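The Slow Greens of Pandside

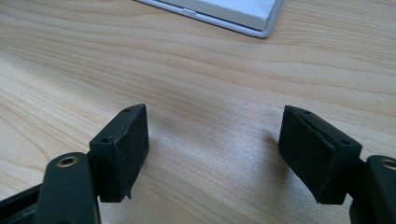 A tabletop at Pandside.

When I first came to play at Pandside, I made the mistake that every visitor makes. I looked at the scorecard, I saw a short course with wide fairways, and I thought the day would be easy. By the fourth hole I had three-putted two times and my confidence was gone.

Pandside is a nine-hole course in the hills behind Velport. The members play it twice to make a full round. It has no famous designer and no hotel. What it has is an amateur tournament every August, the Odon Cup, and for this one weekend the small parking lot is full before six in the morning.

I went this year to follow Kwok-wai Wei, who has won the Cup more times than any other living member. He is 50 years old and he hits the ball a modest distance. On the driving range you would not stop to watch him. On the greens it is another matter.

"People come here from fast courses and they are afraid to hit the putt," he told me while we walked to the first tee. "Here the grass is long and the ground is heavy. You must hit it, and then you must also believe the slope."

The slope is the real subject of conversation at Pandside. All nine greens lean toward the river, even when your eyes tell you they lean the other way. Yaroslav Hordiienko, the head greenkeeper, has worked here through many dry summers, and he does not want to make the greens faster. He explained it to me beside the sixth, with one hand on his mower.

"If I cut them short, the ball rolls off the front and goes in the water. Then all the players are angry with me, and they are right."

The sixth is the hole that decides most tournaments. It is called Fleury, after the farm that stood there before, and it is a par five of 590 yards, very long for such a small place. The second shot must stop before a ditch. Young players try to carry it. Wei has never tried it in competition, and he lays up every time with the same old five iron.

This year he came to Fleury with a lead of 2 shots. His partner, a student with a beautiful swing, went for the green and found the ditch. Wei hit his five iron, then a wedge to 30 feet. He looked at the putt from one side only. It seemed to me that it would turn left. He aimed well left of the hole, the ball came back to the right, and it dropped in on the last turn.

He did not win in the end. On the last hole he missed a short putt, and a dentist from Velport, playing in her second Cup, passed him by one shot. He shook her hand and asked what ball she was using.

Entries for next year open in the spring. The fee is small and it includes soup. If you go, arrive a day earlier and spend an hour on the practice green, the one next to the shed. It leans toward the river too.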